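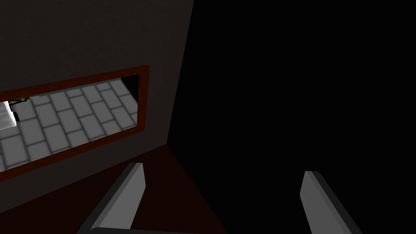

*Gray wall with a red-brown framed opening. Computer rendering.*

LORKULECK — The foreign minister of Lorkuleck makes his own coffee, answers his own phone and, on the morning I visited, had to move a bicycle to get at the treaty cabinet.

Vinh Cao has held the job for 15 years. Lorkuleck declared itself a sovereign state before that, on the strength of a boundary survey that he says left a river island on neither side of the line. No member of the United Nations agrees with him. I asked whether that bothered him.

"Recognition is a habit," he said. "Countries get into it, and they can get out of it. We're waiting for a few of them to get into it."

It's a practiced answer, and I had read it before, nearly word for word, in a June newsletter put out by his own ministry. So I asked which countries. He said he couldn't name governments while talks were going on. I asked how many talks. He said it depended on what I meant by talks.

The population is 253, according to the register Cao keeps, though the register includes citizens who have never set foot on the island. The number who sleep there through the winter is 20. He gave me that second figure without being pushed, which I'll put down in his favor. "I don't pretend we're Switzerland," he said. "I'd like us to be treated like San Marino on a slow day."

San Marino has courts, a police force and a seat at the United Nations. Lorkuleck has a stamp, a flag, a passport and a dispute over the ferry.

The passport is the part I'd come to ask about. It costs $72 and is printed by a company called Jirex, which also does loyalty cards. Cao put one on the table. It's a handsome little book, stitched, with a heron on the cover. Inside, in four languages, it asks that the bearer be allowed to pass freely.

Has anyone been?

"People have had them stamped," he said.

Stamped by whom?

"By officers, at borders. I have photocopies."

He showed me two. In both cases, he conceded when I asked, the traveler had also been carrying an ordinary passport from an ordinary country. He didn't think this weakened the point. "The officer had a choice of where to put the stamp," he said. "He chose ours."

An officer at the end of a shift might put a stamp on a lunch bag. I said so, and Cao laughed and poured more coffee, but he didn't argue.

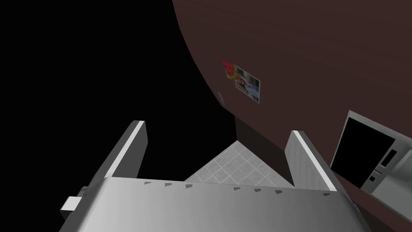 *Silver two-fingered gripper seen from above. Computer rendering.*

What worries me more is who might buy one in earnest. Unrecognized passports have been sold elsewhere to people who needed a real one and could least afford a mistake. Cao says Lorkuleck turns down anyone who mentions asylum, and that a warning has been on the order form from the start. The form he handed me does have a warning. It's on the back, under the shipping rates, and it says the document "may not be accepted in all jurisdictions."

"May not?" I asked.

"That could be firmer," he said. He wrote something on a pad. I have no idea whether the form will change.

Then there's the money. Passport sales go into what Cao calls the state account, held at a bank on the mainland in the name of Drindix, a registered company with himself as sole director. I asked if that didn't make the country, on paper, a small business.

"On paper, every country was something else first," he said. "A farm. A garrison. Somebody's dowry."

"But is there an audit?"

"There's a meeting."

The meeting takes place once a year in Phùng, the island's one village, and any resident can look at the books. The last one ran past 11 at night, he told me, and most of that was the ferry. The mainland operator wants Lorkuleck to pay for a new landing. Lorkuleck's position is that a foreign carrier should negotiate through diplomatic channels. The operator's position is that it will stop running after dark.

Here, finally, Cao dropped the ministerial voice. "I've got neighbors in their eighties," he said. "If the boat goes, I can wave any flag I like." He has been to see the mainland district office twice. Did he go as foreign minister?

He took a while over that one. "I signed in as a resident," he said. "They don't have a column for the other thing."

I asked if he would give up the claim in exchange for a paid-for landing. He said it hadn't been offered. I asked again. He said he would have to put it to the meeting, and that he'd expect to lose, and that I shouldn't assume which side he'd be losing on.

He walked me down to catch the 3:40 boat. I offered my own passport for a stamp, partly to see if he would charge me. He did: two dollars, exact change, and he wrote me a receipt from Drindix.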